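## 3. Surface contact and hand-washing habits in small shared kitchens

### 3.1 Background to the study

Most advice on kitchen hygiene is written for one of two places: the family home, where a few people use the same sink every day, or the commercial kitchen, where staff are trained and inspected. Shared kitchens in offices, workshops and small halls fall between the two. They are used by people who may not know each other well, often for a few minutes at a time, and the rules are usually limited to a notice by the sink.

Earlier work in this area has mostly relied on what people say they do. Respondents tend to overstate how often they wash their hands and understate how long a cloth stays in use. We therefore combined a short questionnaire with a written log kept at the sink, in which users ticked a box for each task they carried out. The log was kept in August at three sites, referred to here by the names of the buildings: Prorkemus, Terovus and Bevstead.

Prorkemus is a converted warehouse let out as small offices. Terovus is a single-storey workshop with one kitchen serving two tenants. Bevstead is a village hall whose kitchen is booked by the hour. All three have a single sink, a worktop running along one wall and a domestic fridge. None has a separate basin for hand-washing, and this turned out to matter more than any other feature of the rooms.

### 3.2 Method

The questionnaire was given to 68 regular users across the three sites. It asked how often they used the kitchen, what they used it for, whether they washed their hands before and after, and what they believed the cloth or sponge was for. The last question was left open. Answers were grouped by two readers working separately, and differences were settled by going back to the original wording.

The log sheet had one line per visit. Users marked the time of day in two-hour bands and then ticked any of the following that applied:

- washed hands before touching food or cups
- washed hands afterwards
- used the shared cloth
- used a paper towel
- wiped the worktop
- left items in the sink

A total of 595 visits were entered. Lines with no boxes ticked were kept, as a person may well walk in, take something from the fridge and leave. Lines that could not be read were removed before the total was reached.

Cloths and sponges were replaced at the start of the study with a plain type supplied by Smits, so that all three kitchens began with the same items. Users were not told when to change them. A box of replacements was left in the cupboard under each sink, and the number remaining was noted at the end of the month.

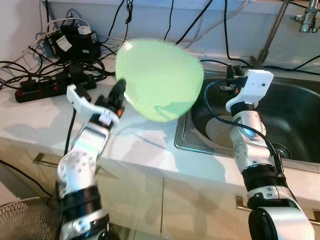 **Figure 3.** Light green object held against black gripper fingers, with a dark basin behind and a white wall at the back of the counter.

*Reading time for this section: 6 minutes*

### 3.3 Results

Hand-washing before use was less common than hand-washing afterwards at every site. The gap was widest at Terovus, where many visits followed bench work and users tended to wash once, on arrival, whether or not they then touched food. Several questionnaire answers from Terovus described this as washing "for the kitchen", meaning that the wash was seen as a condition of entering the room. Those users often did not wash again when moving from the bin or the fridge door to a plate.

At Bevstead the pattern depended on the kind of booking. Groups preparing food washed early and often. Groups that only made tea washed rarely, and their log lines were the shortest in the study. Bevstead users were also the most likely to bring their own tea towels, and some took them home afterwards, so the shared cloth there saw less use than expected.

Prorkemus had the most visits and the least consistent entries. The sink was used for rinsing cups during the morning and for washing lunch containers in the early afternoon. When items had been left in the basin, people were less likely to wash their hands before using the kitchen. One respondent wrote that reaching over other people's dishes to wash felt worse than not washing at all. Similar remarks came from the other two sites, though in smaller numbers.

The open question about the cloth gave the clearest split. One group saw it as a tool for dishes only. A second group used it for dishes and worktops, and a third used it for anything, including spills on the floor. The groups were present at all three sites and shared the same cloth without knowing that the others held a different view. No site had a written rule on the matter. The notice at Terovus asked users to "leave the sink as you find it", which several people took to mean that items already in the sink should stay there.

Few replacement cloths were taken. At Prorkemus the box was found unopened at the end of the month. Users there said they had not looked under the sink, or had assumed that the contents belonged to the cleaner.

### 3.4 Discussion

The results suggest that the single basin is the main point of conflict. It serves for washing hands, rinsing cups, cleaning containers and holding dirty items, and these uses get in each other's way. A second small basin would be the obvious remedy, but a price obtained for Bevstead came to £3,000 with pipework, more than the hall could meet from a year's kitchen bookings.

Cheaper changes are possible. Placing the soap on the side nearest the door, keeping a washing-up bowl on the worktop for dirty cups, and storing spare cloths in plain sight would each deal with a problem raised in the questionnaire. We have not tested these changes, and they are offered here as matters for later work.

There are limits to what the log can show. Ticking a box takes effort, and people in a hurry may have skipped it. The presence of the sheet may also have reminded users to wash. Wash length was not recorded. The questionnaire asked about it, and the most common answer was 30 seconds, which seems long for a person waiting on a kettle and should be treated with care.

The sites were also chosen for ease of access. All three had hot water and a working drain throughout the month, and kitchens without these may show a different pattern. Section 4 takes up the question of cleaning rotas, using the same questionnaire returns.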